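Ticket: Right gripper pose jumps and swaps axes in the merged trajectory
Product: Sevach tracker, offline mode
Site: Honau
Opened by: Princess Lumbao
Assigned to: Kauko Honkanen (Skukico support)
Opened: Feb 16, 2021
Status: Resolved, one follow-up open

Princess Lumbao
We run two hand-held grippers with a marker cube on each and a head camera on the operator. Sevach takes the head video and both gripper videos and writes one merged trajectory per session. After the last update the right gripper track has jumps in it. The position stays close, but the orientation turns by a quarter turn or so, stays there for a short time, and comes back. The left gripper has the same kind of jump but much less often. In session 299 the right track is bad enough that the export step refuses it:

export: right_tool: rotation step over limit
export: session 299 not written

Things I tried before opening this:
Reran the session from raw video. Same jumps, same frames.
Turned off the smoothing filter. The jumps get sharper but do not move.
Recalibrated the head camera with Cui. Reprojection error was fine before and fine after.
Went back to the previous Sevach release. No rotation jumps, but the track drops out completely in many of the same places.

That last one makes me think the old version was rejecting something that the new one accepts. Logs and the calibration files are in the upload folder.

Kauko Honkanen
Thanks, the logs are enough to start with. The previous release required two faces of a cube to agree before it would report a pose. The new one accepts a single face if its reprojection error is low. A square seen alone at a shallow angle has two pose solutions that fit almost equally well, and with one face the solver can pick the wrong one.

Please do two things. Run with the per-face log turned on (set cube.debug_faces to true in the tracker config) and send me one head frame where both cubes are in view.

Princess Lumbao
Per-face log is uploaded as faces_right.log and faces_left.log. Frame follows.

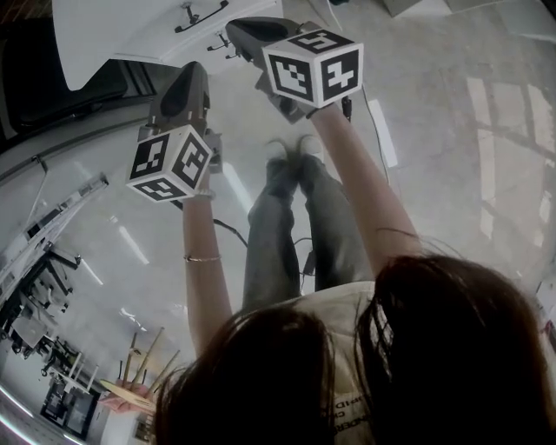 The face log for the right tool does not look like the ambiguity you described, or at least it is not all of it. In the bad stretches the tracker is reporting two and three faces, so the single-face rule should not matter. The errors per face are low but the combined error is high, and it gets dropped to one face after that. On both cubes three faces show their codes to the head camera in this view, so I would expect the solver to have plenty to work with. One other thing, the windows reflect in our floor to the right of the operator, in a grid of bright rectangles. Could the detector be reading those as squares?

Kauko Honkanen
Taking the floor first. The detector does propose squares on bright rectangles. I ran your video with the candidate overlay on and there are a lot of them on that side. All of them are thrown out at the decode step, none of them gets an id, and none reaches the solver. It costs some processing time and nothing else. You can set detect.min_border_contrast higher if you want the time back.

On the faces, you are right and my first guess was incomplete. Low error on each face alone and high error together means the faces are being detected well but the cube model says they are somewhere they are not. Can you send the cube definition files for both tools? They are the ones Cui writes, cube_left.yaml and cube_right.yaml.

Princess Lumbao
Uploaded. Itzel Hinojosa reprinted the codes for the right cube in the last week, the old ones were scuffed. She says she used the same sheet. The left cube was not touched.

Kauko Honkanen
The two files agree on face size and ids, but the right one has a face rotation that can't match the video. According to cube_right.yaml the code on face 2 is upright. In the video it is turned a quarter turn clockwise compared with its neighbors. My guess is the sheet is right and one code was glued on turned. It is easy to do, the codes are square and the sheet only has the up arrow outside the cut line.

That explains the sequence:
Two or more faces seen, including face 2. The combined fit fails.
New release falls back to the single best face.
If the best face is face 2, the orientation comes out turned.
Old release has no fallback, so it drops the pose. That is your dropout.

You don't need to peel anything off. Open Cui, choose "solve cube from video", give it any recording where the right cube is turned slowly through all faces, and let it write a new file. 800 frames is plenty.

Itzel Hinojosa
Checked the cube on the bench. Face 2 is turned, the rest are fine. Sorry about that. I have left it as it is and run the Cui solve. New cube_right.yaml is in the folder.

Princess Lumbao
Reran 299 with the new file. The rotation jumps on the right are gone. The left still has its jumps, fewer, and I notice now that they line up with something else: the left gripper's own camera track slides slowly and then snaps back. The snap is what shows up as a jump in the merged file. Frame from a gripper camera is attached, the housing mask we use is the default one.

vio: left_tool: low parallax, 7 keyframes held
vio: left_tool: board anchor accepted, correction applied

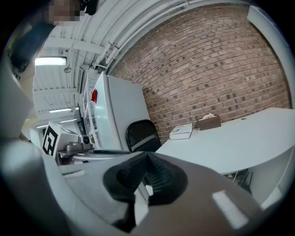 The default mask was drawn for the older shell, according to Perla Cervantes, who set up the rig. I overlaid it on a few frames and it stops well short of the real outline. The housing takes up the whole lower half of the view, and there is a white patch on the right side of it and a ribbed pad in the middle, so there is a lot of detail for the feature tracker to hold on to. None of that moves relative to the camera. The marker board is in view on the left side, and I assume seeing the board is what produces the correction.

Kauko Honkanen
Yes, that reading of the log is correct. Features on the housing vote for "camera is standing still," so the visual odometry underestimates motion until the board comes into view. Then the anchor pulls it back in one step.

Draw a new mask. Steps, for the record:
1. In Cui, open the gripper camera profile and go to Static Mask.
2. Load frames from several different parts of the room, so the background changes and the housing doesn't.
3. Press "propose from variance."
4. Fix the edge by hand around the finger. The proposal usually misses part of it, and the finger moves as the gripper opens and closes. Mask the full range of its travel.
5. Grow the mask by 8 pixels and save.
6. Clear the feature cache before rerunning. If you skip this the old features get reused and you will see no change.

Also mask the dark corners of the lens while you are in there. The edge of the vignette gives weak features that behave the same way as the housing.

Xuelian Lü
Jumping in from the Skukico tracker side. Please don't loosen the anchor gain to hide the snap, it was suggested in an older ticket and it just spreads the error over more frames. Fix the mask and leave the gain at its default.

Princess Lumbao
Mask redrawn and cache cleared (I forgot the cache the first time and got exactly the same result as before, as promised). Left track no longer slides between board sightings. Export of 299 went through without warnings.

One more question before this is closed. When the tools are held out toward the desk, the head view gives a slightly different distance between the two cubes than the gripper tracks do. It is small and it is constant. Frame attached.

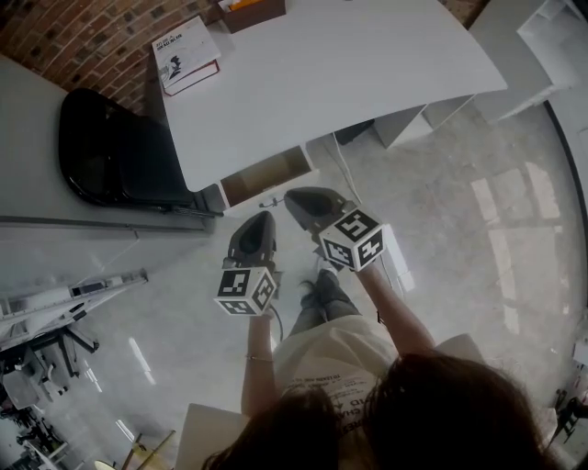
Head camera, both grippers held out, desk beyond.

Kauko Honkanen
Constant and small points to the cube-to-camera offset, the fixed transform between the marker cube and the gripper lens. The new cube file moved the right cube's origin a little when it was solved from video. Rerun "tool offset" in Cui for the right gripper only. Use a recording where the head camera sees the right cube and the right gripper camera sees the board at the same time.

Perla Cervantes
Ran it. The difference between the two sources is now within the noise. I saved the new offset, the right cube file and both masks in the rig profile under version May, which is what our next collection will use. The old profile is still there but marked do not use.

Kauko Honkanen
Good. Summary of changes at this site:
cube_right.yaml replaced, solved from video
Static masks replaced for both gripper cameras, lens corners included
Tool offset redone for the right gripper
Anchor gain unchanged, single-face fallback unchanged

Follow-up opened on our side, assigned to Xuelian Lü: when two or more faces fit well alone and badly together, Sevach should stop with a cube model error and not fall back to one face. Sessions exported between the reprint and the new cube file should be rerun from raw video.

Princess Lumbao
Reruns are queued. Fine to close from our end.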